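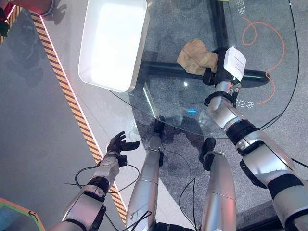 A humanoid robot at a glass table, with a crumpled beige object in its right hand and the left hand open.

The Plerircombe hand trials were a series of comparisons between two multi-fingered robot hands, the Millet and the Dado, run by Zanele Mokgethi and Remzi Gökçe. The report is dated April 16, 2019.

Each hand made 810 attempts at lifting soft or crumpled items and putting them in a tray. The organisers claimed that the Millet dropped nearly a third fewer items than the Dado. The claim is disputed. Ankica Janevski pointed out that the two hands were run with different controllers, and that only the Millet's had been retuned between sessions. The report gives no figures for a plain two-jaw gripper, which had been promised in the original plan.

Choice of table has also been criticised. Clear glass is often said to trouble depth cameras, yet the report puts camera faults and grip faults under one heading, so a missed grasp cannot be traced to either.

Lachlan Ruddock repeated part of the work at Zonditz the following December, using 4 items and one controller. He found no clear difference between the hands. The raw logs from Plerircombe have not been released.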